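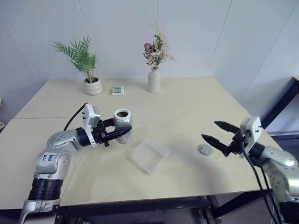
Tips for a Tidy Teaching Table

Most of you come to this page for drawer liners and descaling advice, and there will be more of both next month. But a good many letters lately have been about the other kind of housework, the kind where you sit down for an afternoon and show a pair of arms how to put things where they belong, over and over, so that a learning system has something to go on. I've been doing it two afternoons a week since the spring, and I have picked up a few habits that save time and temper. Some came from my own mistakes, and the better ones came from Maite Cantero, who has been at it much longer than I have and is generous with her advice.

Before you start

Wipe the table down and let it dry all the way. A damp ring under a tray makes it stick, then it lets go all at once, and there goes your example. I use a barely wrung cloth with a drop of dish soap, then a dry towel, and I leave the table alone while I make my tea.

If your table is made of two pieces pushed together, run your finger along the join. Light, flat things can catch there when they're being slid, and a coaster that snags on a seam will teach a lesson you didn't intend. I push my pieces up tight to each other before every session, and then I try to remember not to lean on them.

Leave your pretty things out if they live on that table. I know this goes against everything I've ever said about clearing a work surface! But if you want the system to manage in a room where people keep a plant and some dried roses, then it ought to see a plant and some dried roses. Keep them at the back, where an elbow won't swing into them. Trinidad Olmedo moves hers a little to the left or right between batches and swaps the vase now and then, and I've started doing the same.

Dried flowers shed, of course. Give the bouquet a gentle shake over the sink before you set it down, or mist it very lightly with hairspray outdoors the night before. Otherwise you'll be picking crumbs of leaf off the table all afternoon, and they do get into the fingers of the grippers.

Choosing what to practice with

Start with things that don't matter. Empty cans are wonderful – they're light, they stand up by themselves, and there's always another one by Thursday. Wash them in hot water, file down any sharp bit on the rim, and stand them upside down on a rack overnight. An open can with a bit of old sauce at the bottom will smell by the second afternoon and attract ants by the third.

Clear plastic is harder than it looks. You and I can find the edge of a see-through tray by feel, but a camera has only the light to go by. Wash off fingerprints and hard-water film with warm water and a splash of white vinegar, and check your lamp from more than one side. When the glare is bad I turn off the overhead light and open the blinds instead. Don't leave clear things out of your batches just because they're a nuisance, though. Kitchens are full of them.

Small round things roll or skate away, so go slower with those. For anything that has to end up standing on its edge in a holder, I bring one arm in first and let it settle, and only then bring the other one across.
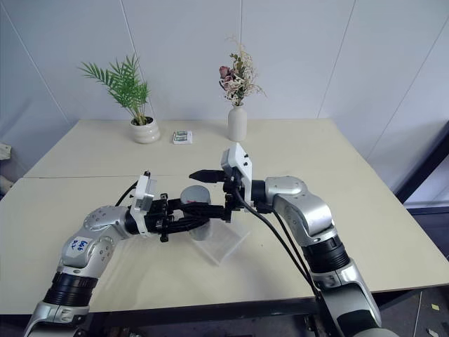 It helps to decide ahead of time which arm does what, and to stick with it for the whole batch. If the left one steadies and the right one places, let it be so every time until you stop for a break. I used to switch whenever I felt like it, and Eero Kinnunen, who looks over my batches at Stemgate, wrote back very politely to ask whether two different people had been sitting at my table.

How many, and how fast

My goal for an afternoon is 70 good examples of one small job. On my first try I managed 17, and my shoulders ached until supper, so please don't be discouraged if you're slow. Go at the pace you'd use to show a child how to lay a table, with no long pauses in midair while you think. If you need to think, do it between examples with the arms at rest.

Change the starting spot a little each time. It's so easy to put the can back in exactly the same place, because our hands like routine. Patricio Nieto scatters his pieces with his eyes shut, and I've borrowed that, though I do open them again before anything gets near the edge.

Keep some of your fumbles. If a piece slips and you recover it neatly, that is a useful thing to show, and I mark it with an R in my notebook. If it slips and ends up on the floor, I stop there, mark it with an F and begin again. Ask whoever collects your batches what they want done with the F's. At Stemgate they like them kept in a separate folder.

Looking after the equipment

Cables first. Let them hang in an easy loop with enough slack for the wrist to turn all the way, and look at them again after you've moved anything. A cable that rubs on the table edge will wear through sooner or later.

Wipe the finger pads with a soft cloth after every batch, especially if you've been handling anything greasy. An old toothbrush gets into the grooves nicely. I don't use oil or furniture polish anywhere near them, having once spent a whole afternoon watching a can slide out of a very shiny grip.

Label things by hand with a marker and let the ink dry before you touch it. If a label starts curling, warm it with a hair dryer on low and press it down with your thumb.

A letter from Kulum

Ha-neul Ahn writes to ask what to do about static, which makes her plastic trays cling to one another in the dry months. Rub them with a used dryer sheet, Ha-neul, then wipe them with a cloth so there's no film left behind, and stack them with a paper towel in between. A bowl of water near the radiator helps the room a little too. Put it well away from the arms and their cables, please!

Next time it's back to the pantry, with three ways to store onions and a reply to the reader in Monddale whose cutting board has split.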